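Small round tables: am I wrong to want one?

Forum: Kitchens & Dining > Furniture

lvasconcelos
Our rectangular table died in June when a leg gave up under a casserole. The casserole survived. The new place has a dining nook 77 inches on its long side, and I want a small round pedestal table in it. My husband wants another rectangle, on the grounds that we have always had a rectangle. Two adults, one kid who does homework by spreading it out like a crime map, guests maybe twice a month. Talk me into it or out of it.

renato_q
Out of it. I lived with a round table for two years and there is no place on it to put anything. You sit down with a plate, a glass and a newspaper, and the newspaper is on the floor by the second bite. Rectangles have corners, and corners are where the mail goes.

trinidad.i
Renato, the mail going on the floor might be the best argument for round I've read on this board.

Luana, measure the nook the short way too. What matters is how far the chairs slide back. I had a gorgeous 48 inch round in my last apartment and my mother had to be seated first and released last, like the back row of a minivan.

hmansilla
Pro-round. We have had ours for 18 years and you get used to the mail.

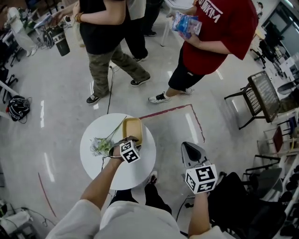

Before you order, think about what you carry to the table, which I did not. We eat half our dinners off trays, and every tray we own is a rectangle. A round top looks roomy in the store and then you set down one tray and the rest of the surface is a collection of slivers. You can see it with the tan tray on that little white table: four corners, no corners to put them in. We ended up buying a round tray, which now doesn't fit in the cabinet. Still pro-round. Also, white shows every coffee ring, and a shiny pale floor like that one will tell on you about crumbs.

renato_q
So your case for round is that you had to buy different trays and can't store them.

hmansilla
My case for round is that my brother-in-law can't sit at the head of it.

lvasconcelos
OK, that one lands. We have one of those too.

What about the pedestal wobbling? The store had a Prendico that rocked when I breathed on it, and the salesman told me it was "settling."

ezbravo
Furniture doesn't settle in a showroom. Check whether the base is bolted through a plate or just screwed up into the top. Grab the rim with both hands and lean. If the salesman comes over, you're leaning the right amount.

I had a Finon with a screwed base and it was fine right up until my nephew used it to stand up. He's 2. It wasn't a big lean.

trinidad.i
Seconding the lean test. Also look under it for feet room. Some of those flared bases are exactly where your toes want to be. I kicked mine nightly for a year and it never apologized.

ezbravo
Other thing: sit at it. Everybody stands in the showroom reaching over the tables and nodding, and then they get home and learn about the table with their knees. 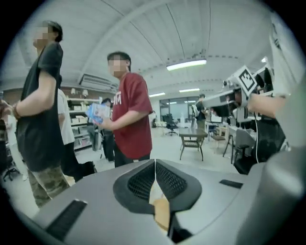

Olive camo pants, black tee, wristband. My usual table-shopping outfit, more or less.

renato_q
Nobody sells a table to a man in camo. They can't find him.

ezbravo
That's why I get the good prices.

lvasconcelos
Went back at lunch and leaned on six tables. The Prendico is out. There is a Skokex in white for $80 off because of a scratch near the rim, and it didn't budge. I sat at it for long enough that somebody offered me water.

Husband's new position is that he never objected to round, he objected to white.

hmansilla
He's right about white. Sorry. Get placemats and put one over the scratch.

renato_q
Rectangular placemats, I assume.

hmansilla
They do make wedge-shaped ones.

renato_q
I withdraw from this thread.

trinidad.i
He'll be back. Luana, did you measure the short side?

lvasconcelos
Doing it tonight. The tape measure was last seen in the pile of mail.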